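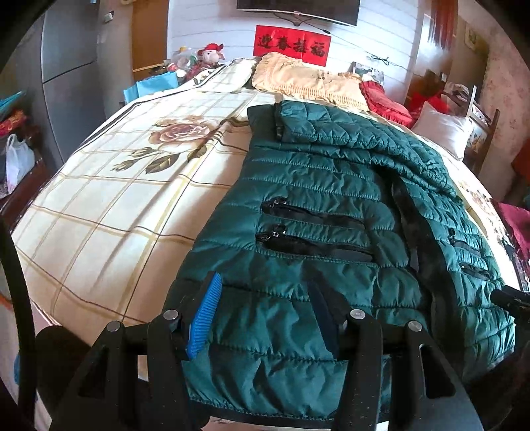
Traian Pîrvu folds his down jacket sleeves first, then in thirds, then sits on it. Anyone who rolls a puffer, he told me, has never had to get one back out of a drawer in April with its dignity intact.

I had called him for advice on putting away winter coats, a chore I had so far handled by leaving them on the bed until bedtime and then moving them to a chair. Pîrvu did 13 years at the alterations counter of Plillano, an outerwear shop, and he talks about zippers the way other men talk about their knees.

His method begins with pockets. A quilted jacket with three zippered pockets has three places to lose a bus pass, and he wants every one of them opened, emptied and closed again before the thing is allowed near water. My own search produced a receipt, a cough drop that had bonded with its wrapper, and a key to an apartment I left two leases ago.

Then comes spreading out. The jacket goes flat on the bed, channels up, and you pat along each row of stitching, feeling for clumps. This takes a while and makes you look like a person consoling a duck.

Storage is where the experts part ways. Cor Lambrechts, who runs the repair bench at Fenura, won't hear of folding and considers sitting a crime. He hangs his coats year-round on wide wooden hangers, in a closet he admits was supposed to be for his wife's things. Vacuum bags make him lower his voice. "You take 80 percent of the air out of something that is mostly air," he said. "What did you think you bought?"

I put this to Pîrvu, who said Lambrechts must have a very big closet.

My closet is not big. It holds one ironing board, standing, and whatever has been shoved in around it. So I went with the folding, left out the sitting, and laid the jacket in a cotton bag on the top shelf, where it puffed back up overnight and pushed the door open. I have since put a chair against it. The coats that used to live on the chair are on the bed.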